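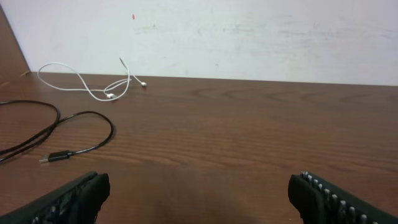 4.2 Flow temperatures and what people did to them

I went into the Workcombe houses expecting to write mostly about the heat pumps, and I came out with a notebook full of flow temperatures. The design sheets for both sites asked for weather compensation, so the water going to the radiators should get cooler as the day outside gets milder. It's an old idea and it works nicely on paper. What the sheets leave out is the room as people live in it. A white wall with grey smudges along it and a brown wooden table set right up to its edge will never show up in a heat loss calculation, but furniture against walls was something I kept coming back to when I compared the calculated output of a radiator with what the room was getting. I didn't correct for it in the end. I had no decent way of doing so, and a made-up factor would only have hidden the problem.

The data are the same as in Section 3. The loggers at Workcombe and Rerkisside gave 3,686 hourly records of flow temperature, return temperature and outdoor temperature. I threw out every hour in which hot water was being made, every defrost, and a long stretch at Rerkisside when the outdoor sensor was sitting in full sun (my own fault, I'd put it on the wrong side of the porch). That leaves 2,248 hours of plain space heating, and everything in this section rests on those.

At Workcombe the flow temperature follows the outdoor temperature much as the installer meant it to. The curve is a bit steep for my taste, and on mild days the house could have managed with cooler water, but the shape is right and nobody had touched it. Rerkisside is another story. The Chung controller there has a small plus and minus on the front which most of us would take for a room thermostat. It shifts the whole heating curve up or down. Press plus on a chilly evening and you've raised the flow temperature for the rest of the winter, or until somebody presses minus.

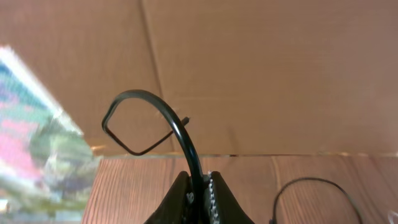 And people do press plus! The shift goes up in small steps through the early part of the record and hardly ever comes down again. By the coldest spell the controller was asking for water well above the design value, and the compressor was running long and hot to supply it. When I asked about it, the household told me they'd been "turning the heating up a bit", and I think that's a perfectly fair account of what they thought they were doing. The manual does explain the button, but it does so in the installer's half, after the wiring diagrams.

I should say something about the buffer tank too, as a couple of readers of the draft asked. Rerkisside has a 400 litre buffer piped in parallel, and Workcombe has none. With the pump speeds as I found them, the Rerkisside buffer was mixing return water into the flow, so the radiators got cooler water than the heat pump was making. I suspect this is where the chilly evenings came from in the first place. Lorenz Hauser, who commissioned the Poltville systems I used for comparison, had seen the same thing on a parallel buffer and cured it by slowing the pump on the heat pump side until the two flows were close. I tried his approach in reverse — speeding up the radiator pump, which was the only one I could reach without draining anything — and the gap between tank and radiator flow got smaller. How much of that would last through a whole season I can't say from a short record. 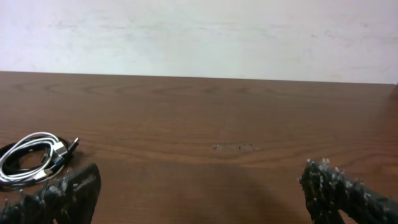

Figure 1. Off-white wall and wooden tabletop, with smudges and scuffs on the wall.

None of this makes weather compensation a bad choice for houses like these. I'd still fit it. But I'd want the curve shift locked away or relabelled, and I'd want the installer to come back once in the first winter and look at where it had got to. At Workcombe a single visit in August was all the household had, with the heating off and no way of telling whether the curve suited the house.

There's a gap in the analysis that I'd rather point out myself. I measured air temperature in one room per house, at shoulder height, well away from the radiator. A second sensor near where people sit might have told me whether those presses of the button came from a cold room or from a cold chair by the window. The next section takes up electricity use, where the effect of the shifted curve can be seen without relying on that one sensor.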